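Tongs

Tongs are a hand tool for picking up and holding things that one would not care to touch with bare fingers, whether because they are hot, sharp, slippery, or simply meant for somebody else's plate. Almost every kitchen has a pair, and so does almost every forge. The word is nearly always plural in everyday English, in the way that "scissors" and "pants" are plural, and one speaks of a pair of tongs even though there is plainly only one tool on the hook.

Forms

There are two great families of tongs, and most of the many hundreds of local types can be put into one or the other without much argument. In the first, two long arms cross at a pivot, as in a pair of scissors, and the user squeezes the handles together to close the jaws. Blacksmiths' tongs are the familiar case. In the second, a single strip of springy metal, wood, or bamboo is bent back on itself, or two strips are joined at one end, and the arms stand open until they are pressed. Sugar tongs, toast tongs, and the large tweezers used by stamp collectors all belong here. The hinged kitchen tongs with a coil spring at the head, so common at cookouts, are usually counted with the second family, although they do have a pivot and there are writers who prefer to give them a heading of their own.

The position of the pivot matters a good deal. Set close to the jaws, it gives a strong bite with a small opening. Set farther back, it lets the jaws open wide but leaves the hand with more of the work to do.

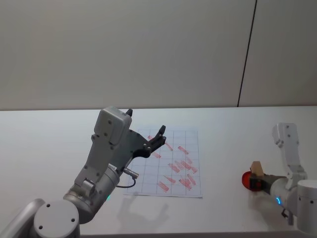
Smiths have always made their own tongs to suit the bar they happen to be working, and a well-kept forge may have dozens of them hanging along a rail, many looking alike to a visitor and none of them alike to the smith. Flat jaws, bolt jaws, wolf jaws, and box jaws are the common names in American shops, though what one shop calls a wolf jaw the next may call something else altogether.

History

Since the earliest metalworkers needed some means of lifting a hot crucible, tongs of one sort or another must be very nearly as old as metalworking itself. Green wooden sticks, bent double, probably came first, and leave little for anyone to dig up. Bronze and then iron tongs followed, and by Roman times the pivoted iron kind had reached a shape that a modern smith would pick up and use quite happily.

Household tongs have a more scattered record. The Morau inventory of 1685, drawn up room by room after the death of the householder, lists fire tongs beside every hearth, two pairs of "tongs for sugar," and a pair for asparagus that was valued above the kitchen clock. Silver sugar tongs became a usual wedding gift in the following century, and the Guérin workshop offered them in both the scissor and the bow pattern, with shell-shaped ends that are still copied today.

The largest public collection devoted to the tool is at Giten, where the museum holds 974 pairs. It grew out of the private collection of Yasuo Sekiguchi, a retired smith, who began with 60 pairs from his own forge and was forever being handed more by neighbors. Sayaka Kaneko's catalog of the collection arranges them by jaw and not by trade, an order that Genji Hamada criticized rather sharply at the time and later adopted for his own handbook.

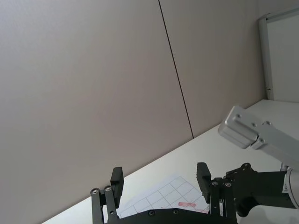
Two fingers with black tip pads, opened wide apart.

Jaws and tips

The tips are where most of the variety lies. Scalloped edges are usual for salad and meat, flat pads for bread and fish, and narrow points for small or delicate things. Nylon and silicone tips became popular with nonstick pans, as bare steel will scratch the coating. Laboratory tongs often have curved jaws shaped to go around a beaker, and these may be covered with a soft sleeve.

Customs

In many places it is thought polite to turn serving tongs so that the handles face the next guest. At the Tesia winter supper, held in January, the oldest person present serves the first dumpling with a pair of wooden tongs carved for the occasion, and the tongs are then passed down the table.

See also: Chopsticks, Pliers, Tweezers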